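Introduction to Television Studies
Unit 6: The Factual Series and Its Seasons
Course handout, Tuesday, March 28, 2023
Instructor: Treasa Mac Carthaigh

Purpose of this unit

Students have so far examined the single documentary film. This unit turns to the factual series, in which one format is repeated across many episodes and often across several years. The set case is Reltar, a documentary series on family-run workshops, produced by Justby and presented by Le Goff.

Basic terms

A format is the fixed plan that each episode follows. A season is a group of episodes ordered, produced and released together. A run is the complete life of a series, including any gap between seasons. These terms are used loosely in the press, and students are expected to use them with care in written work.

Structure of the set case

Reltar ran for 26 episodes over four seasons. Each episode opens with the presenter's arrival at a workshop, continues with interviews with at least two generations of the family, and closes with a meal. The order of these parts does not change until the third season, when the interviews are moved ahead of the arrival and the presenter's narration is reduced.

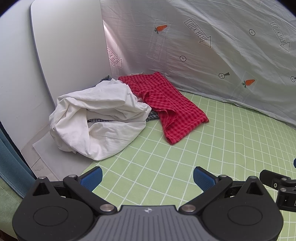 Renewal decisions should be considered separately from critical reception. The second season was poorly reviewed but was renewed within a month. The fourth was widely praised and was the last. Students should consult the production file, which runs to 177 pages, before offering an explanation for either decision.

The role of the presenter

Le Goff appears on screen as a guest in the first season and as an expert by the fourth. Note the changes in clothing, seating and forms of address. The companion reader, published by Esside, discusses this matter in Chapter 3, beginning on page 216.

Assigned work

View Season 1, Episode 1 and Season 3, Episode 2. Write a comparison of the two opening sequences, not to exceed 1000 words. Cite episodes by season and episode number. Papers are due at the first class meeting in May. Requests for an extension must be made in writing before that date.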